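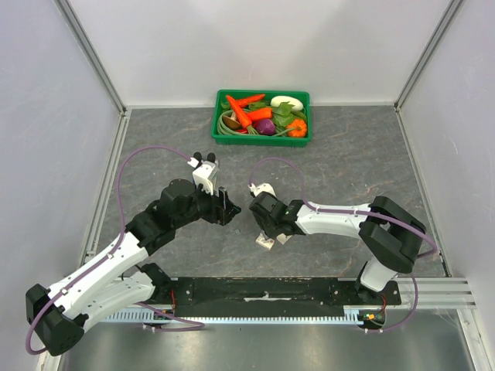 Ticket 1144 — Zelle 2, Packtisch: Greifer verwechselt Positionen, Quittierung bleibt bei der Frühschicht hängen
Standort: Wasow, Halle Kommissionierung
Gemeldet von: Poppy Bunting
Bearbeitung: Filipa Vieira
Status: in Beobachtung
Angelegt: 03.07.2026

Fehlerbild: Seit der Umstellung auf das Skulleck-Rezept bricht die Zelle bei gemischten Aufträgen mit Meldung 11 (Objekt nicht eindeutig) ab und wartet auf Quittierung. Betroffen ist vor allem die Ablage mit dem Gemüsesortiment. In der grünen Kiste liegen Karotten, grüne Bohnen, Pilz, Zwiebel und Kürbis eng beieinander, die Bohnen laufen um den Pilz herum. Die Segmentierung liefert dafür ein gemeinsames Objekt. Einzeln aufgelegte Ware wird erkannt.

Auswirkung auf den Arbeitsplatz: Vor der Umstellung hat eine Person am Tisch gepackt. Jetzt betreut dieselbe Person zwei Zellen und den Nachschub. Jede Quittierung bedeutet Weg zum Panel, Sichtprüfung, Freigabe. Laut Bunting fehlt die Zeit beim Nachschub, die Spätschicht übernimmt den Rückstand. Im Schichtplan ist dafür nichts vorgesehen.

Protokoll

Schritt 1. Beide Arme referenziert, Nullpunkte geprüft. Ohne Befund.

Schritt 2. Wartezeit vor der Bildaufnahme von 300 auf 800 ms erhöht. Keine Änderung bei Meldung 11, Takt entsprechend langsamer. Zurückgestellt auf 300.

Schritt 3. Objektklassen aus dem Awasthi-Katalog neu geladen. Büroartikel laufen danach ohne Abbruch durch, Gemüse weiterhin nicht.

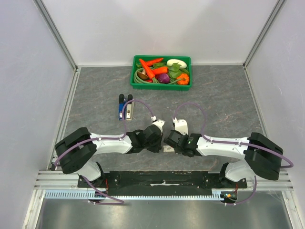 Zelle 2: zwei Hefter vor der Gemüseablage, beide Arme über dem Tisch.

Schritt 4. Kiste als Sperrbereich eingetragen, Aufträge nur mit Teilen auf der freien Fläche gefahren. Keine Meldung 11. Der Fehler hängt damit an der Erkennung innerhalb der Kiste, Mechanik und Greifer sind vorerst raus.

Schritt 5. Quittierrecht geprüft. Im Rezept war nur die Rolle Schichtleitung hinterlegt, deshalb musste die Frühschicht jedes Mal jemanden holen. Rolle Bediener ergänzt, Bunting hat am Panel getestet — Freigabe geht durch.

Offen
Anfrage an Bisham wegen getrennter Segmentierung bei überlappender Ware, Antwort steht aus.
Sperrbereich bleibt bis dahin aktiv. Gemüseaufträge werden von Hand gepackt, bitte in der Schichtübergabe vermerken.
Zuordnung eine Person auf zwei Zellen bis zur Klärung aussetzen. Von mir an die Schichtplanung weitergegeben, Rückmeldung fehlt noch.

Kommentar Bunting: Quittierung am Panel funktioniert auch mit Handschuhen. Der Hinweiston ist neben dem Förderband kaum zu hören, bitte lauter stellen oder Leuchte nachrüsten.

Kommentar Vieira: Ton auf Maximum gestellt. Leuchte bekommt ein eigenes Ticket.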